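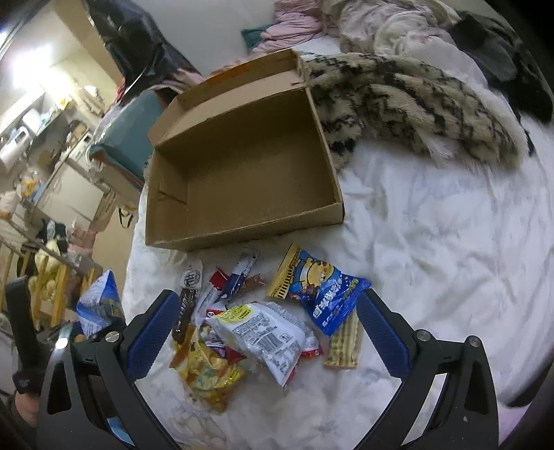
Jul 12, 2018

Shot clock bench, Elthorpe gym units. Picked up where Tsz-kin left off on the away-end clock.

Fault as reported: clock freezes on a reset to 14 or 24, then jumps two seconds when the operator lets go of the button. Scorer's table had it happen several times in the summer league semifinal and the refs ended up keeping time by hand for the last possession. Home-end clock fine throughout.

Swapped the two driver boards between clocks first thing. Fault stayed at the away end, so the board is OK and I've marked it with green tape. Swapped the receivers next. Fault followed the receiver. Serial ends in 3837, now in the red bin. Don't put it back on the shelf with the spares, please. That's how it got into Elthorpe in the first place, I think, as the log has the same number coming back from Langat last season with "intermittent" and nothing after it.

Opened the receiver. Antenna lead is pinched under the lid where the standoff sits. Insulation is flattened and you can see copper. Cut it back, resoldered, moved the lead to the other side of the standoff. Ran it on the bench with the console at the far end of the hall and pressed reset every 30 seconds for the rest of the morning. Got one freeze, right after the compressor next door came on. None with the compressor off. Can't call it fixed on that.

Sharon asked if it could be the console and not the receiver at all. Tried her spare console, same pairing, compressor on. Froze on the fourth reset. So there is still something in the receiver, or the supply to it is noisy. Put the scope on the 5 V rail and there's a dip each time the compressor kicks in. Bulk capacitor is an old 490 microfarad one somebody made up from two parts in parallel, and one of the legs is cracked at the board. Ordered a proper part from Sedel. Used a drawer one for now, just for testing.

With the drawer part in, compressor cycling, ran resets through lunch and into the afternoon. The console counter was at 1230 when I stopped. No freezes, no jumps. I'd still like the right capacitor in before it goes back to a gym.

Horn: Elthorpe also say the horn is late. Checked it against the backboard lights with the phone in slow motion. Lights and horn start together as near as I can tell from where the phone was. I think what they're hearing is the long delay off the back wall, because the horn is mounted up in the corner over the bleachers. Suggest moving it under the scorer's table or turning it down. Sharon will bring it up with them, they know her from the clinics.

Backboard lights: left strip on the away board has a dead section near the bottom corner. Refs go by the lights for a shot at the buzzer, so that needs doing before the season. Strip is the older type with the three-pin connector. We have one left. Tsz-kin, if you used it on the Wumura job, tell me and I'll order more.

Changes to the bench routine, unless anyone objects:
Run the reset test with the compressor on.
Write the receiver serial on the job sheet as well as the clock serial.
Anything marked intermittent goes in the red bin until someone has opened it.

Still to do
Fit Sedel capacitor, repeat the reset test.
Check the other Langat receivers for the same pinched lead. Lids only take a minute.
Replace light strip, away board, left side.
New battery for console B. It dropped to one bar during the afternoon and I had it on the charger all night.
Return the long ladder to Elthorpe when we take the clocks back. They want everything up by the first week of August for preseason, and the floor is being refinished before that, so we'll have to call ahead for access.

Left the away clock running on the bench overnight, counting down from 24 and looping. Please leave it plugged in.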